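Workshop notebook, Savville bench
March 23, 2021

Table with the front drawer, continued from the August notes. The drawer was binding on the last third of its travel and coming back crooked. Work today was on the slides and the handle.

Removed the drawer completely. Left slide had old grease packed behind the rear stop, hard enough that it had to be scraped out with a plastic wedge. Right slide was clean but the middle screw had backed out and was rubbing on the side wall. Screw replaced with a low head one from the Nerero assortment, thread lock applied. Both slides wiped with solvent, left open for lunch, then a thin film of dry lubricant. No grease this time. It collects dust and we end up back where we started.

Checked the side walls for bowing with the steel rule. Left wall good. Right wall out by less than 1 mm at the middle, left alone. The walls are thin and I do not want to start bending them to chase a fit that the slides can absorb.

Refitting: the drawer went in on the second try. The catch on the left slide has to be held down by hand while the front is lifted slightly. Write this on the tag, it is not obvious and Tymofii Kobzar lost time on it last year.

Handle: the black U handle had play at one post. Tightened from inside the front panel, added a spring washer on each side. Pull force measured at the center of the handle with the hand scale, empty drawer, slow pull. Readings settled at 7 N after the lubricant had spread. The first few pulls were higher and I have not kept them. Closing force not measured, the scale only has a hook.

Load check: one can standing upright toward the back of the drawer, a bit right of center. Opened and closed 18 times at normal hand speed. The can stayed up every time. It crept toward the back wall on the faster closings. On a deliberately hard close it fell over, which I would expect of any tall can on a flat floor with no liner. A liner would fix it but would also cover the floor, and Derkach wants the floor left bare. Leave as is.

Tabletop: put the small white bowl near the far edge and watched for movement while the drawer was worked. No movement seen. Before the repair the whole top used to shake at the end of travel, so the binding was the cause and the leg bolts can stay as they are. Level checked along the back edge and across the front, within nearly 2 mm over the full width. Good enough for this table.

Open items:
Order a spare pair of slides from Nonitz. Ask for the same length, the part number is stamped on the inner rail and is only readable with the drawer out.
The tag for the catch still has to be made.
Repeat the pull force reading in a month, same spot on the handle, same scale.
Find out if the drawer front can take a soft bumper at the top corners. There is a gap when closed but I did not have the feeler gauges here to measure it.

Drawer left open overnight so the lubricant carrier can dry off. Please do not close it before morning.

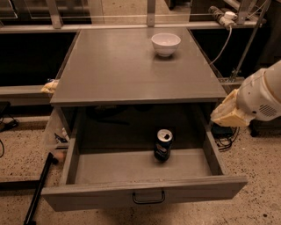
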